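A **phase monitoring relay** is a small device that watches the three incoming phases of a power supply and opens a contact when something is wrong with them. It is one of the most useful parts in a control cabinet, and one of the cheapest ways to keep a motor from burning out or running backward.

## Operation

The relay compares the three phase voltages with each other. On a 400 V supply, a healthy set of phases keeps the output contact closed. If a phase drops out, if two phases are swapped, or if the voltages drift too far apart, the contact opens and the motor contactor drops out with it. Most models draw their own power from the lines they measure, so no separate control voltage is needed. It's a wonderfully simple idea! 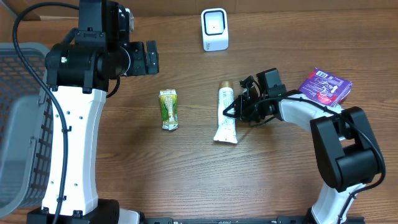 PRINDBERG, January — The Clemska pumping station finished its change to phase monitoring relays this month, with 13 units fitted across its motor panels. Nermin Duman, the electrician in charge, set each one with a short trip delay so that brief dips at pump start don't shut the line down.

## Settings

Adjustable models have a dial for asymmetry and another for delay time. The Bestavari 681, a popular type in older cabinets, has both on the front face, along with a lamp for phase sequence — a great help during wiring, when a swapped pair shows up before the motor is ever started. Later Ha relays put the same dials behind a clear cover that can be sealed.

## Limits

A motor that loses one phase while running can feed voltage back into the dead line. A relay that only checks for missing voltage may be fooled by this, and asymmetry sensing is preferred for such loads. Phase monitoring doesn't replace overload protection, and the two are normally wired in series in the contactor coil circuit.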